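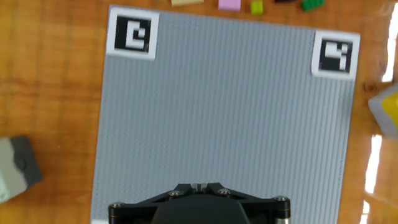 Before you start

This page covers teaching the arm to place a toy brick on the studded baseplate by guiding it by hand, and by jogging it from the keyboard when your hands are too clumsy for the last bit. It assumes Nudgate is installed and the arm is already talking to it. If not, do the Cevow setup page first.

You need the baseplate, a marker at each corner, a few bricks, and a clear view from the wrist camera. Two of the four markers must be readable at the same time before Nudgate will accept a plate position. At the start pose the far two are enough.

Put the bricks on the wood past the edge of the plate, with gaps between them wide enough for an open gripper finger. Bricks that touch each other get picked up in pairs.

Check where both push buttons are and that you can reach the red one from where you stand. Press it once, confirm that the arm stops, then reset. Do this every session.
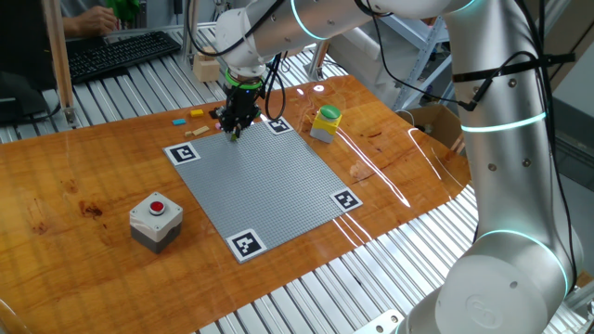
Sebastian Stoica
Robot teaching lead, Curitz

Step 1. Find the plate

Send the arm to the start pose and run the plate search. Nudgate shows an outline over the camera view. If the outline sits off the studs by more than half a stud, clean the lens and run it again. Glare on varnished wood doesn't matter much, but glare on a marker does. Turn the plate a little or move the lamp.

The plate doesn't have to be square to the table. Ours rarely is. Don't move it after the search, though, or every place point you record will be wrong by the same amount.

Step 2. Record the pick

Switch to hand guiding. Hold the arm above the wrist, never by the camera bracket or the cables. Bring the open gripper over the brick, line up the fingers with its long sides, and lower it until the tips are just clear of the wood. Save the point, close the gripper, and save again.

Lift straight up before going sideways. The recording keeps whatever path you take, including a drag across the table.

Step 3. Record the approach

Carry the brick over the plate and stop above the spot you want. Save this point. Go slowly, and keep the cable loops away from the elbow as the arm folds.

Step 4. Place by remote control

Most people can't hit a stud by hand guiding. Let go of the arm, step back, and switch to keyboard jog at the smallest step size. Use the wrist camera view for left and right, and look from the side for height.

Lower until the brick touches the studs. If it rocks, it is between studs. Raise it, shift half a stud, and try again. When it sits flat, press down until the force reading stops climbing, save the point, open the gripper, and raise it.
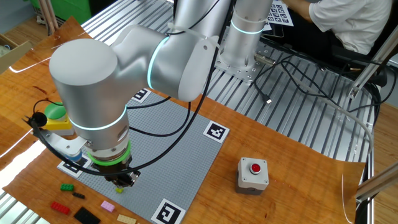
Step 5. Play it back

Put the brick back at its pick spot and run the recording at low speed with a hand near the red button. If it works, run it at normal speed. If it misses, edit the one bad point and leave the others alone.

How many to record

We record 15 demonstrations for each brick color and throw out any with a bump or a long pause. The Coman set has 439 usable recordings out of 737, and most of the rejected ones were dragged picks from the first week. Change the brick's starting angle between takes. If you get tired, stop at 13 and finish later.

Save the session before you power down the arm. Nudgate does not autosave while hand guiding is on.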